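Sorting bins for the block sets

The block sets are coming back into the lending cupboard at Srour, and this time each one will go out with its own divided container. If you borrowed a set in May, you will remember that everything came in one drawstring bag. It was quick to pack, but you had to tip the whole lot onto the floor to find one piece, and a fair number of pieces went home in coat pockets.

Danilo Javier tried several kinds of container over the summer. Flat trays took up too much shelf space, and the lids on the first ones we bought from Dresell cracked when they were stacked. He settled on a round container with walls inside, so that each color can have its own compartment. It stands upright on a table and children can reach in from any side.
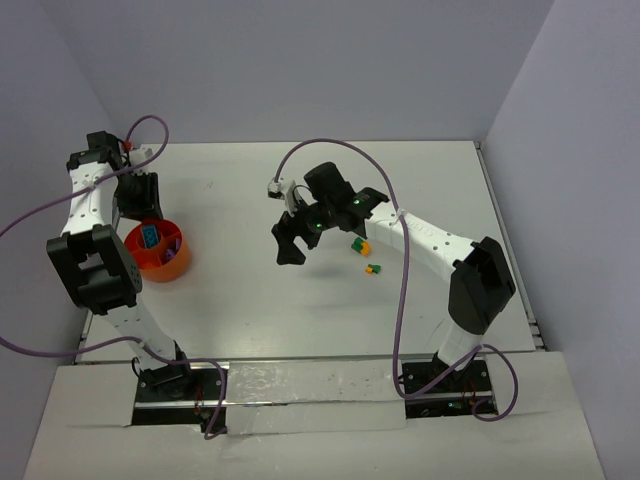

Blue and purple blocks in the orange divided container, with green, yellow and orange pieces still on the table.

We ask that sets come back sorted by color. Please pull joined blocks apart before you put them away – two blocks stuck together will often go into a compartment and then refuse to come out again. If a pair won't separate, leave it on top of the set and we will deal with it at the desk. Please don't use a knife or a screwdriver, as we lost several good pieces that way.

Blocks can be washed in warm water with a little dish soap. Let them dry on a towel overnight before they go back in the container. The containers should be wiped with a damp cloth and kept away from radiators.

Each full set has 48 blocks, and the number is written on the card that comes with it. Missing pieces are not charged for, but do tell us so we can top up the set from the spares drawer. We have 200 loose blocks in there at the moment, mostly green.

Sets can be borrowed for 2 weeks and renewed once if no one is waiting. The Orkari puzzles and the Semton train track are still on the lower shelf and go out under the same terms. Ask at the desk for a borrowing card if yours has run out.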